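My Afternoon at the Robot Open Day

Have you ever wondered how a robot learns to pick things up? I have, so last March I went along to the open day at Lostik, a small robotics workshop in the town of Plurkgate, and I asked every question I could think of. (I asked a lot. They gave me a cookie, maybe so I'd stop talking for a minute.)

My guide was Tharushi Samarakoon, and her job is teaching robots. I love that job title! She isn't a teacher with a whiteboard, though. She teaches with her hands.

Think about picking up an egg. You don't squeeze it like a tennis ball, do you? You learned that when you were tiny, probably by breaking a few things. A robot starts out knowing nothing like that at all. Somebody has to show it, again and again, and the showing is done with a tool called a gripper.

A gripper is a bit like a giant pair of tweezers. It has two fingers that close together, and a person can hold it and work it with their own hand. A camera rides along on top and records everything the gripper gets close to. Later on, a computer studies all those recordings and starts to find the patterns: where the fingers went, how wide they opened, when they closed. 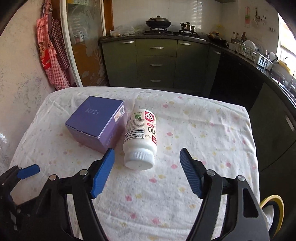
Now, I thought they'd practice on neat little blocks. Nope! Tharushi told me robots need to meet ordinary stuff, the kind you'd find at home. Bottles are tricky because they like to roll. Boxes stay put, but you have to line up the fingers with the flat sides or they slip off the corners. Even the tablecloth matters, because a robot that has only ever seen a plain gray table can get muddled when it meets one with spots on it.

The place you practice in matters too. A kitchen has cabinets and pans and plates and light coming in the window, and the computer has to work out which bits to pay attention to and which bits are just background. You do that all day long without noticing.

So how many tries does it take? The team had recorded 1,017 pickups by the time I visited. Their robot is called Guo, and after the first 50 it was still closing its fingers on thin air!

Then came my turn. Visitors got 12 tries each with a practice gripper, and I managed 6 good pickups. My trouble was rushing. Tharushi showed me how to slow down just before the fingers touch, and after that I got three in a row and did a little dance.

If you want to have a go at home, grab some kitchen tongs and ask a grown-up for a few things that won't break. Try a sock, a spoon and an empty bottle lying on its side. Which one is hardest? Next month I'm off to Leloritz to meet a robot that sorts apples, so start thinking up questions for me to ask!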